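Speaker notes — "Seventeen ways to put a mug away"
Callum MacKinnon, for the Dulberg reading group, August 29, 2024

Slide 1. Hello and thank you

Thank Cormac Ó Conaill for the invitation and for sorting out the room. Say that I'm going to talk about Flurnimero, our method for learning a tidying job from demonstrations, and that people should please stop me whenever they like, as I do tend to run on. If anyone was at the Bitatska workshop they'll have heard the first five minutes already (apologies to them, the rest is new).

Slide 2. The question

Start slowly here. We want one policy that can take a written instruction such as "put the mug in the top drawer" and carry it through from beginning to end — opening the drawer, fetching the mug, placing it, closing up again. Plenty of methods do each of those pieces nicely on its own. The trouble comes at the joins, where a small error from one piece is handed on to the next as if it were the truth.

We wrote 17 wordings of the instruction and kept the task underneath the same. Mention that Cormac thought this was too few, and that he may well be right.

Slide 3. What the policy sees

Let this one sit for a moment before talking. Two camera views go in, both rendered in simulation: the gripper's own view looking down, then the view across the table towards the arm.

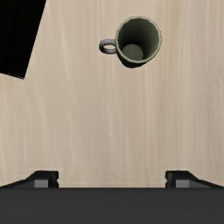
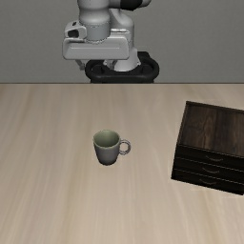

Slide 4. Why we kept both views

Explain the trade. The close view is lovely for lining up the fingers with a rim or a handle, but it can lose sight of the furniture. The wide view keeps the general layout and is much poorer at the last little bit of an approach. Early on we simply glued the two together and hoped for the best, and the policy leaned on the wide view nearly all the time. Flurnimero learns a weight for each view at every step, so the balance can shift as the hand gets closer.

Don't go into the loss function unless asked. It's in the backup slides, and last time it ate ten minutes.

Slide 5. Results

We collected 1329 demonstrations in simulation and tested on 500 fresh starts, with the mug and drawers moved about each time. Walk people through the chart from left to right, and give them time to read the axis labels, which are too small (sorry, I did mean to fix them). The learned weighting beats the glued version on the whole task, and most of the gain is in the grasp. Opening the drawer is much the same either way.

Be frank about the failures. There are 3 kinds on the slide, and the one I find most interesting is where the grasp is perfectly good and the arm then sets off for the wrong drawer.

Slide 6. What comes next

Siregar, our real-arm version, should be ready to try in September. I expect the lighting to give us grief. Ask whether anyone has had luck with changing table textures during training — I'd dearly like to hear about it over tea.

Leave the contact slide up for questions.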